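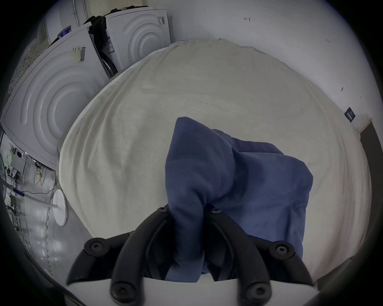 Slide 1. Navy cloth on the cream sheet.

Speaker notes: Sorting and folding in a shared laundry room
Talk for the Kotholm housing managers' group, 21st March
Slot: 30 minutes including questions. Slides advance on the bold line in the printed copy.

SLIDE 1 — Opening
Leave the slide up while people sit down. Introduce self, then Raili Sjöberg, who ran the Trindade building trial and will take the questions on drainage.
Scope of the talk: the interval between the end of a cycle and the moment the textiles leave the room. Detergent dosing and machine maintenance were covered by Shiuli Siriwardena in the previous session. Refer people to her handout.
Point to the cloth. One navy item, gathered up, with a large pale sheet under it. Two things to raise: color separation and surface.

Color separation. Dark cotton sheds lint and, in the first few washes, loose dye. Dry contact with a pale sheet transfers lint only. Damp contact can transfer dye. The rule we wrote for Trindade is that dark items are folded first and removed before any pale bedding is opened out. Residents followed it once it was printed on the door and not in the booking book.

Surface. A soft, padded surface is poor for folding. It gives under the hand and the crease drifts. A domed surface is worse, as the cloth slides toward the low side. For anything larger than a pillowcase, use a flat table at hip height.

SLIDE 2 — Table dimensions
Depth of 70 cm is enough for towels and shirts. A double sheet needs two people or a fold in the air first. Do not read out the whole table on the slide. Mention only the depth and the edge radius.
Edges: rounded, no exposed fasteners. Knitted fabric catches on anything sharp. Draditz supplied the tables at Trindade with a square front edge and we had them replaced in May.

SLIDE 3 — Handling creased items
Demonstrate with the tea towel from the bag.
1. Lift the item at one point and let it hang. The bulk drops to one side and a free corner shows.
2. Take that corner and run the other hand along the hem to the next one.
3. Shake once. Lay down from the far edge toward the body.
4. Smooth outward from the center.
Common error: pulling a bunched item flat from the middle. This sets the creases under tension and twists the hem. Eulalia Montecinos has a short clip of this if the projector will play sound. Skip it if it will not.

SLIDE 4 — Items left behind
Garments end up in the gaps between appliances. Causes in order of frequency at Trindade: set down on top and slipped, dropped during transfer, hung there on purpose to air. The third is a ventilation matter. A garment in the gap restricts air at the back panel and collects lint.
Options discussed: filler strip, hook rail on the opposite wall, or both. We fitted both in room 2. The filler strip has to be removable for service access. Dredik quoted for a fixed one and we declined it.

SLIDE 5 — Labels
Short slide. Leave rating labels and barcode stickers on the appliances where they are. The service company reads the model and serial from them, and a scrubbed label costs a second visit. Clean around the sticker with a damp cloth and keep solvent away from it.

SLIDE 6 — Room schedule
Booking blocks are 60 minutes of machine time. Folding was never in the block, so it ran into the next resident's slot — the main source of complaints in the survey. The new sheet shows folding time on its own line. Aparecida Xavier keeps the current version and can send it as a file.

SLIDE 7 — Questions
Likely ones: who pays for tables, whether a drying cabinet removes the need for the rail (no), whether the color rule applies to microfiber (yes, for lint).
If time is short, drop slide 5. Collect the tea towel. Marcelle Vasseur has the room after us and needs the long cable left connected.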